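Rolling v folding towels (and do you pack your own for a cottage?)

Poltlow Holiday Lets Chat > General > Packing and Getting There

marmaladehen
23 January 2021
Right, settle something for me. We've got the cottage at Drirnow booked for July (fingers very firmly crossed) and it's bring your own towels. I've always folded mine in thirds and laid them flat at the bottom of the case. My sister says I'm mad and that everyone rolls now. Do they? There'll be four of us in a small hatchback plus the dog, so space does matter.

gasero_gary
Roll. Every time. I used to get three bath sheets in my holdall folded and now I get five in, and they fill up the odd corners round the shoes. Do the swimming stuff the same way.

TseTseFly
Sorry Gary but I don't believe it. A towel is a towel, it's the same amount of cloth whichever way you squash it. Folded and sat on by a heavy child is the best method known to man. Rolled ones spring open the minute you unzip the bag.

gasero_gary
Then you're not rolling tight enough! Fold in half longways first, start from the short end, and keep pulling it towards you as you go.

Birdie Quintanilla
I clean three lets out Gasero way and I do both. Rolled for the guests because they look nice on the end of the bed, folded in the airing cupboard because they stack. For a car I'd go rolled and wedge them round the cool box. What I would say is don't bring your thick ones, marmaladehen. Drirnow cottages never have enough radiators and you'll be drying them on the banister all week. Mine are 600 gsm and lovely but they take forever. Thin ones for holidays.

marmaladehen
Ooh, hadn't thought of drying. Is there a line outside, does anyone know? The listing just says "garden, shared".

roscoe_k
There was a whirly one when we stayed, but it leaned. It's number 11, yes? With the blue gate? Take your own pegs.
And I'm with TseTse on this, fold them. I did 33 years of caravanning with folded towels and never went short.
Roscoe Kowalczyk

TseTseFly
Thank you Roscoe. A man of sense.

gasero_gary
Caravans have cupboards!! Completely different thing. She's got a hatchback and a dog.

marmaladehen
It's number 11, yes, well remembered! I've had a go at rolling this afternoon and I'm nearly won over, though the hand towels still look better flat. Thin ones and pegs are on the list. Dog is getting the old beach towel, folded, so everybody's happy. Here's my practice one. 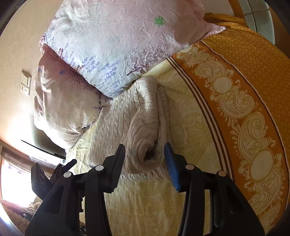 Pink towel, rolled, on the bed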